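Brultunon adds Narendra Pal to cast for second season

Narendra Pal has joined the second season of Brultunon, production company Trelness confirmed in May. He will play Ji, a harbour surveyor mentioned in the first season but never shown on screen.

Pal is contracted for 4 of the season's 8 episodes. His first appearance falls in episode 2, which picks up shortly after the closure of the Stallau ferry terminal. Trelness has not said whether the character will return if the series is renewed.

The part was written as a voice role in early drafts - Ji was to be heard only over the port radio - and was expanded during script revisions over the winter. Two scenes from the unused first-season finale have been reworked to include him.

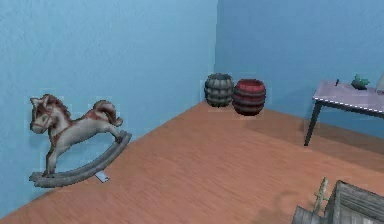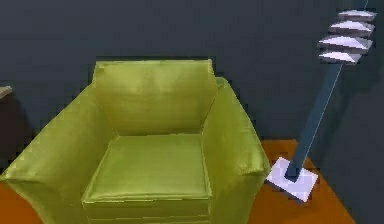 Principal photography is under way and is scheduled to run for 233 days, including a break between the studio block and the exterior work. Episodes are being shot out of order, with all harbour material grouped at the end of the schedule to take advantage of longer daylight.

The lead cast is unchanged. The directing roster has been reduced from five to three, and each director will handle consecutive episodes through to final colour grading. The first season used a different director for nearly every episode.

Running times will remain close to an hour. A release date has not been set, and Trelness said no trailer will be issued until the exterior block is finished.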